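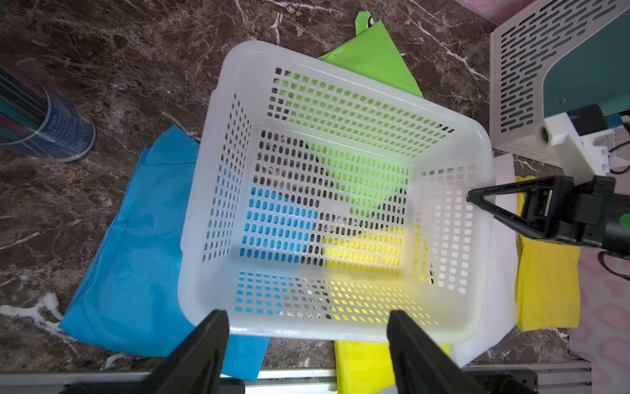 A white plastic basket with slotted walls, standing on colored cloths.

Basket (container)

A basket is an open container used to hold, carry or store things. Traditionally it is made by weaving stiff plant fibers, but the word is also used for containers of wire or molded plastic which have openings in their walls. Baskets are known from almost all human cultures, and they belong to the oldest crafts. Because plant material decays easily, much of what is known about early baskets comes from impressions left in clay.

Materials and techniques

Four main techniques are usually named. In coiling, a bundle of grass or straw is laid in a spiral and sewn together. In plaiting, flat strips such as palm leaf cross each other at an angle. In twining, two or more flexible weavers are twisted around the stiff stakes. Wickerwork uses round rods, most often willow, and it is the technique most connected with northern Europe.

Willow rods are cut in winter, when the leaves have fallen. They can be used with the bark on (brown willow), boiled and peeled (buff willow), or peeled in spring without boiling (white willow). Dry rods must be soaked before work, and the time of soaking depends on their length and on the bark.

Wire and plastic baskets

Wire baskets became common in the nineteenth century, first for eggs and garden produce. Steel wire is welded at the crossings and then covered with zinc, paint or plastic to slow down the rust.
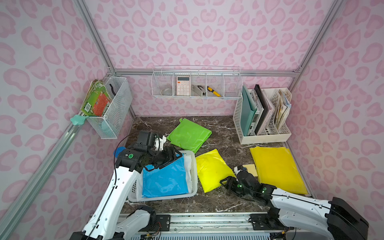 The covering is the weak point of such baskets, and when it cracks at a weld the rust can spread under it. For kitchens and bathrooms, stainless steel is often preferred, although its price is higher.

Plastic baskets are normally made by injection molding, in one piece. The openings save material and let air and water pass. Polypropylene and polyethylene are the usual materials. They are light and easy to wash, but strong sunlight makes them brittle after some years if no stabilizer was added.

Regional trade

In the district of Elton, basket making was for a long time winter work of farming families. A parish list of 1377 mentions payment for fish baskets. The Ziółkowski workshop in nearby Bristo kept 9 willow beds along the river and sold mainly to bakers and fruit growers. After it closed, its tools went to the Workholm craft museum, where 5 complete sets of wooden molds are shown. The museum catalog gives 1231 entries for baskets and basket tools together.

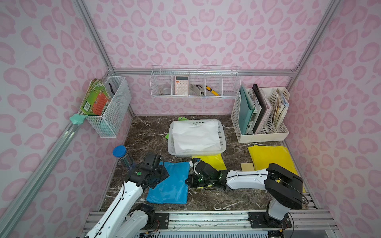
See also

Wickerwork
Willow
Straw plaiting
Crate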